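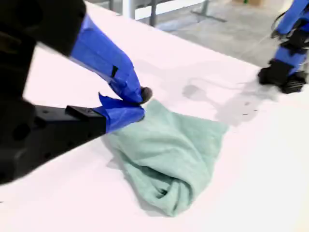 So how do you teach a robot to fold a towel? You steer it through the whole job yourself, many times over, and record every move.

I drove the arms remotely for 135 runs (my thumbs still complain!), and Severino Echevarría took over whenever I got sloppy. We threw out 4 runs where I let go too early. The pinch is my favorite part, and the hardest – you're feeling for a fold you can't feel at all, so I learned to watch the creases instead.
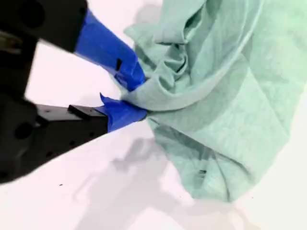 Figure 2. Blue-taped fingertips pinching a fold of the cloth.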